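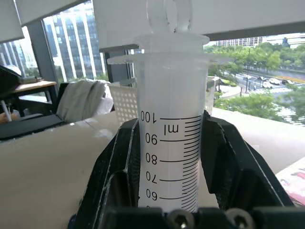
Graduated cylinder held in the gripper, wrist camera view.

Minutes of the Liquid Handling Examples Meeting
Fakport, upstairs meeting room
Friday, March 7, 2025
Minutes taken by Parveen Afridi

Thank you to everyone who came, and to the Barska team for joining by phone and putting up with our echo. We started a few minutes late while people found chairs, and the minutes of the December meeting were accepted with one small fix (the spelling of Moser in item 2, my mistake, sorry!).

1. Where the collection stands

We now have 335 examples of the transfer task that everyone is happy to pass along to training. Another 13 are set aside until two people have looked them over together, mostly over the question of when an example should end. After a friendly and rather long talk we settled on this: an example ends when both grippers are clear of the vessels and the arms have come to rest, and any extra seconds after that get trimmed. Parveen will add the rule to the labeling guide and send it around.

2. Two-arm examples

Moser asked again for more examples in which both arms share the work near one vessel, as their model tends to treat the second arm as a spectator. The colored liquid was well liked, as it is so much easier to follow through a clear wall, and we will keep using it. There was some back and forth about whether the operator should be free to choose which hand leads. We agreed to leave it free, but to write down the choice each time so that Moser can sort by it later. 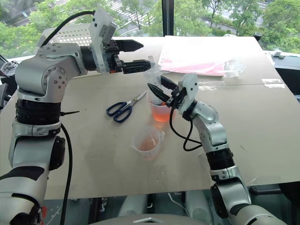
3. Labels for pick up, hold and release

Barska pointed out, very kindly, that we have been using "hold" for two different things: gripping a vessel without moving it, and keeping it level while the arm travels. From now on the second one is called "carry." Older labels will be changed in batches of 30, and whoever does a batch puts their initials on the sheet. Nobody needs to go back over examples that were already sent out.

4. Dispensing and small drips

This took up the most time, and I will try to be fair to all sides. One view was that an example with drops on the table should be thrown out. The other was that a learning system ought to see a table with drops on it, since the real benches at Zomlow will surely have some. We landed on keeping such examples and giving them a "drips" tag, with a separate tag for a real spill. The wrist camera is the one to check for this, being so close to the work, and reviewers should look there first. Barska would also like the liquid level in the receiving cup noted in plain words (none, a little, half, full), and we said yes.

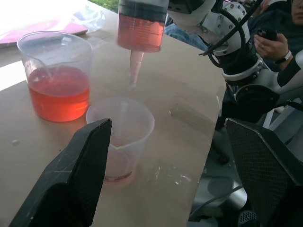

5. Visit to Zomlow

Zomlow has offered us a bench for 4 days, which is generous of them, and we would like to say yes. The main open point is whether their table is the same height as ours. Parveen will ask for the measurement and also for a picture of the window side, so we can think about glare ahead of time.

6. Things to do

Parveen: labeling guide, "carry" label, note to Zomlow.
Barska: short list of level words with a sentence on each.
Moser: send back comments on the first two-arm set.
Everyone: please put the starting layout in the notes field, even when it feels obvious.

7. Any other business

The shared folder is getting hard to find things in, and we will give it a proper tidy before the next meeting. There was also a warm word of thanks to the operators, whose patience with the small vessels was mentioned more than once. Next meeting to be set by email once Zomlow has answered.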